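Droltow hand gripper kit: review after two months of use

Rating: 3 out of 5
Posted 2019-04-14

I bought this kit for our small workshop, where we teach a robot arm to pick up parts by showing it the movement by hand first. You hold the gripper, you do the job yourself, and the recording goes later to the arm. I paid 288 dollars for the set, with one pair of spare fingers and the printed markers. English is not my first language, so please excuse me if some part is not clear.

First the good side. The body is comfortable to hold and I could work a full morning without pain in the wrist. The padded fingers have a mesh surface on the inside, and they hold small parts well. Setup took me one afternoon. The manual from Droltow is short but correct, except for page 6, where the two cables are shown in the wrong order.

Now the problem, and it is a serious one for me. In the third week the gripper started to report "closed" when it was still open. At first it happened once in a day and I thought that I made the mistake. Then it happened more often, always after a long session. The recording looked normal on the screen, and for this reason I did not catch it in time. 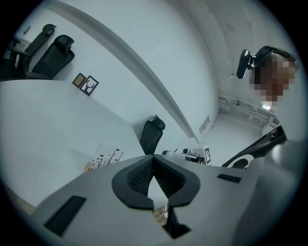 Photo: the reviewer / Amier Workshop Reviews

When we played such a recording on the arm, the arm believed it had the part already and moved away at full speed with nothing in the fingers. Two times this was only funny. The third time it was coming down to the tray, the fingers were in the wrong position, and it pushed the tray off the table. I was standing on the other side and I was not hurt, but I do not want to see this again. We stopped all playback on the same day.

I wrote to Campos, the shop where I bought it. They answered after two days and asked for the log file. In my log there were 797 recordings and 219 of them had the wrong closed signal in at least one place. I had to throw these away, and this was many days of work. Campos said the position sensor can move a little inside the body when the screw behind it becomes loose. They sent me a new sensor and a longer screw without cost, so I have no complaint about the service.

The repair is not difficult, but you must open the body and the plastic clips are weak. I broke one. After the repair I have not seen the error, but I have only used it for two weeks since that time, so I can't promise anything.

If you buy it, please check the screw before the first use and again every week. Also compare the finger signal with the video before you send anything to the arm, and play the first run at low speed with the stop button in your hand. The software should give a warning when the signal and the motor do not agree, and it does not.

I used the Susico gripper before. It is heavier and the grip is not so good on small parts, but it never gave me a false signal. If the new Droltow version in June has a better sensor mount, I will give one more star.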